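Apr 22, 2022

Spent the morning on the hand again. Week 14 of the Wison cell and I now know its finger joints better than my own, which crack more but need fewer screws. The job was the usual Friday one: blow the fluff out of the hinges, snug up the screws, wipe the fingertips, then run the slow touch test on the plush toy. The toy sheds. The hand collects. I have suggested a bald toy and was told that fur is the point.
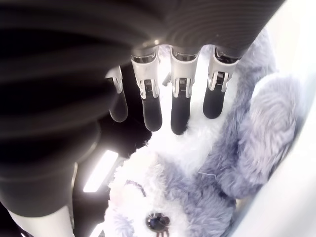

The grip limit was still set at 525, left over from the Nokeris trials, when we were picking up things that could stand to be squeezed. I dropped it and wrote the new number in the log, where the next person will not read it. One joint had a little play in it. Two turns of the small driver — the good one, which lives in my pocket now — and it behaved for three runs straight, so I stopped before it changed its mind.

The Lundgren manual says to re-zero the fingers after any work on the joints. It says so on a page filed under "Shipping." I did it twice, once properly.

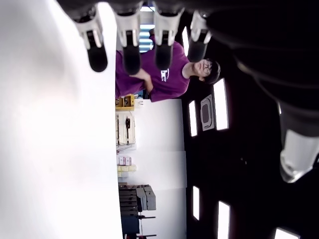 Does it really need cleaning every week? Every week while we are using fur, and maybe once a month if we ever move on to boxes.

Ordered spare fingertips from Janell. They promise them in May and did not say which one.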